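Home Automation Board > General > Can any arm put crockery in a rack yet?

sarance_t
Posted Saturday, 08:14
Zovard claims its two-arm kit is "ready for kitchen work". Has anyone outside the company measured it on washing up, even only the racking step? I run a canteen in Prusine and we shift 1,060 plates a day. I don't need speed. I need to know how often it drops one.

Vitória Guerreiro
Posted Saturday, 09:02
Racking only, two arms, mixed crockery, one wire rack. We logged 936 attempts. 285 needed a person to step in. Most of those were bad grasps at the rim; few were outright drops.

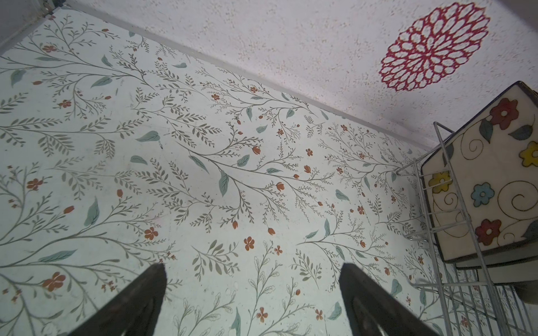

Rim detection is the weak point. The vision model is trained on plain plates against plain counters, and it finds an edge by contrast. Give it a cream dish with a dark brown rim and painted flowers, seen edge-on in the rack over a floral liner, and the candidate edges multiply. A person ignores the pattern. The planner has to be taught to, and ours was only partly taught.

hexdriver
Posted Saturday, 09:40
285 out of 936 is 30 per cent. That is not a kitchen machine. A conveyor dishwasher has done this for decades without any vision at all.

Vitória Guerreiro
Posted Saturday, 10:11
A conveyor dishwasher doesn't load itself. Somebody stands at the end of it. Loading is the chore in question.

Also, 30 per cent is the average over the whole run. The last 200 attempts were better than the first 200, after we cut the approach speed and had one arm hold the rack by its top edge while the other placed.

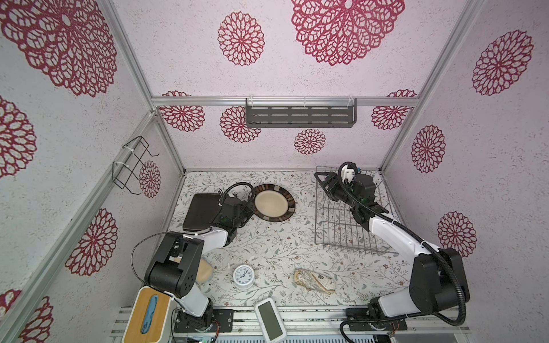 Holding the rack costs you an arm, so you lose any gain from working in parallel. It does stop the rack creeping when a plate meets a rod off-centre, and creep was behind a good share of the interventions. A fixed rack would do the same job for the price of two clamps.

Garcia
Posted Saturday, 10:58
Then clamp it and use one arm. I disagree that two are needed for this. We do bin sorting on the shop floor with a single arm and a fixture, and the fixture does most of the work.

hexdriver
Posted Saturday, 11:20
Agree with Garcia. Most of these demos are a fixture problem sold as an AI problem.

Vitória Guerreiro
Posted Saturday, 11:47
For a canteen, yes. For a house, no. People move the rack.

sarance_t
Posted Saturday, 12:05
Our racks are fixed and our plates are all plain white, one size. Would you expect under 5 per cent?

Vitória Guerreiro
Posted Saturday, 12:31
I'd expect better than ours. I wouldn't put a figure on it without a trial on your plates. Ask Zovard for their intervention log, including the retries. If they only send a success rate, ask again.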